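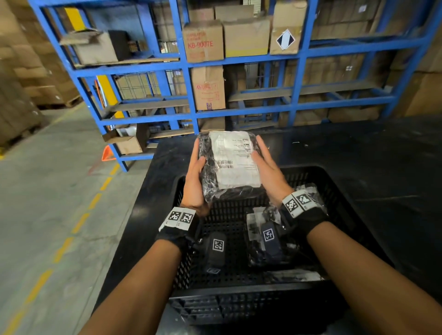
4. Setting up returns in Tevent

Tevent handles returns for small online shops. Set this up after you have connected your store (section 3) and before you print any labels. You need an account with the Manager role. Staff accounts can see the Returns tab but cannot save changes to it.

4.1 Set the return window

1. Open Settings, then Returns.
2. Under Return window, enter the number of days a customer has to ask for a return. The default is 90.
3. Choose the start date: Order placed, Order shipped, or Order delivered.
4. Click Save.

Note: Order delivered only works with carriers that send delivery scans. Dondlow does. Fludo sends them for home addresses but not for pickup lockers, so for locker orders Tevent falls back to the ship date.

A change to the window applies to new orders. Orders already in the system keep the old window unless you tick Apply to open orders.

4.2 Add return reasons

1. In the same screen, scroll to Reasons and click Add.
2. Type the reason as the customer will see it, for example Too small or Wrong item sent. The limit is 400 characters, but anything longer than one line wraps badly on phones.
3. Pick who pays for the return label: Shop or Customer.
4. Repeat for each reason, then drag them into order.

Caution: deleting a reason also removes it from past reports. To stop using one, set it to Hidden.

4.3 Label settings

1. Go to Settings, Labels, Return labels.
2. Select your printer. Kingi models show up by name. Others are listed as Generic.
3. Set Copies. Choose 2 if you keep one on file.
4. Print a test label and scan it from the Tools menu. The order number on screen should read TEST.

If the scan fails, raise the print darkness one step and try again. Do not use Fit to page. It shrinks the barcode and some scanners will not read it.

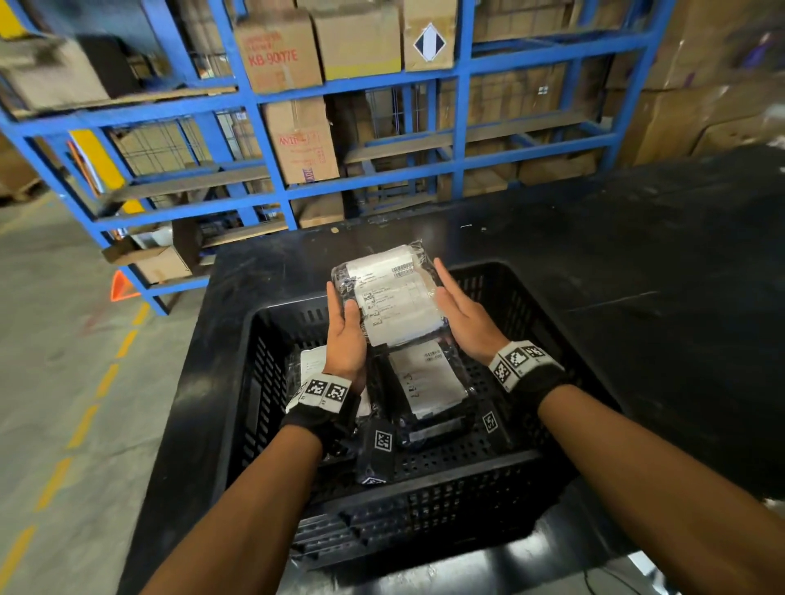
Figure 4-2. Parcel with shipping label.

4.4 Import old orders

Customers can only start a return on an order Tevent knows about. If you moved from another system in the last few months, import those orders now.

1. Export the orders from your old system as a CSV file.
2. Check that the file has these columns: order_no, email, ship_date, sku, qty. Extra columns are ignored.
3. Go to Tools, Import, and choose the file.
4. Match the columns and click Start.

Each file can hold up to 1,000 rows. Split larger files and import them one at a time – two imports running together will lock each other out. If this happens, cancel the second and wait for the first to finish.

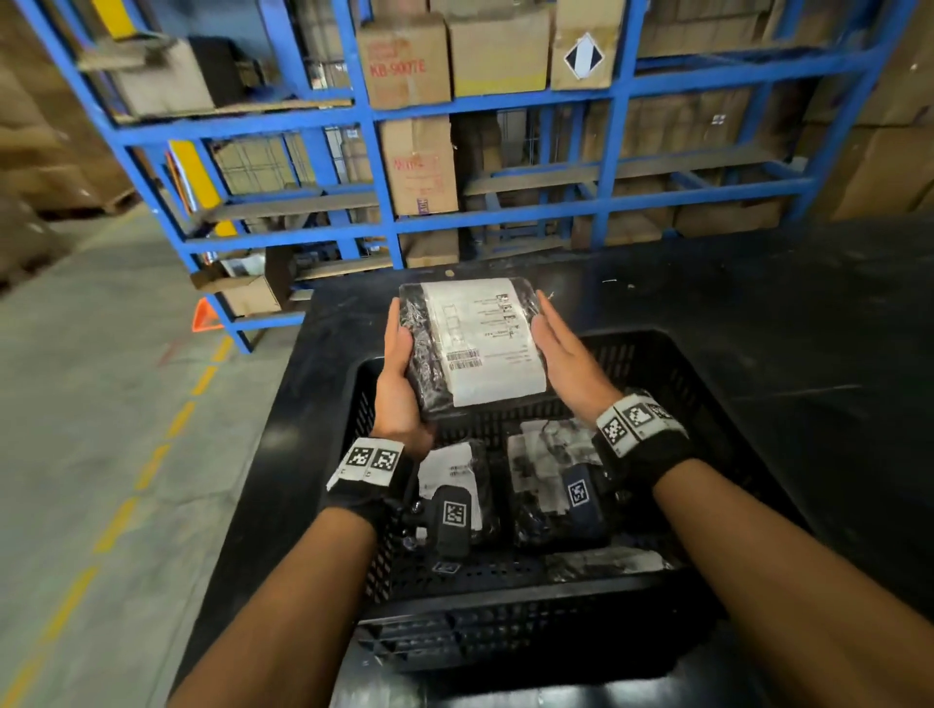
Parcel held over a crate.

4.5 Turn on the customer page

1. Go to Settings, Returns, Customer page.
2. Switch Status from Draft to Live.
3. Copy the link and paste it into your store's footer and your shipping email.

Open the link in a private window and start a return with one of your own orders. The request should appear under Returns, New within around a minute. Reject it when you are done, or it will count in the June report or whichever month you are in.

To take the page down for a while, set Status back to Draft. Open requests are not affected.

For refunds and store credit, see section 5.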